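Subject: Re: [kvaran-users] live captions in group calls, anybody using them yet?
Date: Thursday, November 7, 2024

Hi all,

Long one, sorry, get a coffee.
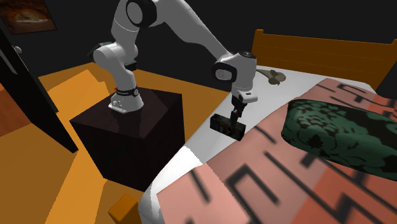
I switched our whole family group over from Bavia to Kvaran back in April, mostly for the captions, so I've had a good long stretch with them by now and I have opinions!

Somebody wrote earlier in this thread:

> We have relatives in three countries and no language that
> everybody on the call speaks well. Does the live caption
> thing in Kvaran keep up when people talk over each other?
> And does it do anything useful with typed messages, or is
> it voice only? I tried it once on my phone and got nothing
> at all, just a gray bar at the bottom. I'm on the free
> plan if that matters.
>
> Also, does it chew through data? My mother is on a capped
> plan and I'd hate to hand her a bill.

OK, taking these out of order.

The gray bar first. I had that too, for two weeks, and I was ready to throw the phone in the yard. You have to pick a spoken language AND a caption language, and they're on different screens. Spoken language is under your profile, captions are under the call settings (the little gear that only shows up once a call has started, don't ask me why). If either one is blank you get the gray bar and no error message. The free plan is fine, I'm on it myself. The only thing you lose is the saved transcript at the end.

Talking over each other — no, it does not keep up. With two people it's pretty good. With five of us on a Sunday it drops whoever is quieter and sometimes glues two half sentences together. My aunt was telling us about her knee and my cousin was talking about a used car, and the captions had her trading in the knee. We laughed so hard we had to stop the call. What helped was turning on "one speaker at a time" under the gear. It doesn't mute anybody, it just makes the captions wait for a pause before they switch to the next person. You end up a few seconds behind but the lines make sense.

Typed messages work, and I'd say they work better than voice. Press and hold a message, choose Translate, and there's a switch for "always do this for this person." I did that for my side of the family and forgot all about it until my sister sent me something in English and asked why I was answering her so formally. Slang is hit or miss, and anything with a food name in it comes out weird. I still read the original underneath when it's about money or travel dates, and I'd tell anybody else to do the same.

Data: I checked this one on my own phone because I was curious too. A 60 minute voice call with captions on came to a bit more than the same call without, but not enough that I'd worry. Video is the real hog. Ours ran 700 MB for one long Sunday call, and when I dropped the picture quality down to Low the next one was a fraction of that, same people, same length. So put your mother on Low, or have her keep her camera off and just watch. There's also a "Wi-Fi only for video" switch under Network and I'd flip that on for her before anything else.

One more thing that bit me. If anybody in the group is still on the old Wodside app and joins through the bridge, their speech doesn't get captioned for the rest of you. They see ours, we don't see theirs. I went back and forth with support about it and they said it's a limit of the bridge and there's no date for a fix. My uncle finally gave in and installed Kvaran on his tablet, and then complained about the ringtone for a month.

Has anybody tried Ravutley? A coworker swears by it and says the captions are quicker, but I looked at it and the long messages get chopped at 600 characters before they're translated, and my family does not write short messages. If somebody here has used it for calls with more than a couple of people I'd love to hear how it went. Mostly I want to know if it handles kids' voices, since Kvaran turns my nephew into complete word salad.

Oh, and if you do get the captions going, bump up the text size! It's tiny by default and it's in Accessibility, under Display, where I'd never have looked.

Let me know if the gray bar goes away.

--
kvaran-users mailing list
To unsubscribe, send a blank message with "unsubscribe" in the subject line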